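Play food sets reviewed for shared pretend-kitchen table

Flistitz, the toy library run from the Acharya community rooms, has finished its May review of the pretend-kitchen stock and will return the sets to loan in a revised format. Play food and tableware will be issued together under one catalogue number.

The library holds 2,000 items, of which 78 are classed as kitchen play. Sorting was done on a white tabletop, with bowls, a plate, a teal-green pot and the food pieces laid out loose.

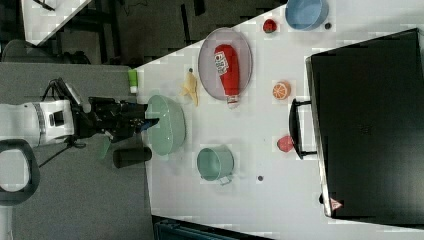 Under the previous system, borrowers could take food pieces without anything to serve them in. Coordinator Cledwyn Craddock said 11 sets had come back incomplete over the past year, most of them short a bowl or a piece of fruit.

Each revised set will include at least one plate and one bowl, with mixed colours accepted. Condiment bottles stay in the catalogue but are now listed separately from fruit.
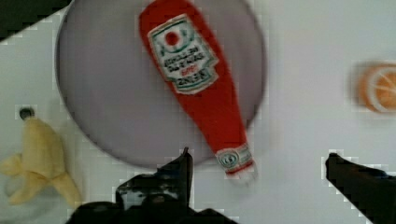 Red ketchup bottle on a pale grey plate, from the kitchen play stock.

Vsevolod Ivanyshyn, who maintains the catalogue, said labels on storage tubs would be replaced before loans resume. Members can reserve a set at the front desk from 11 am. The loan period is unchanged.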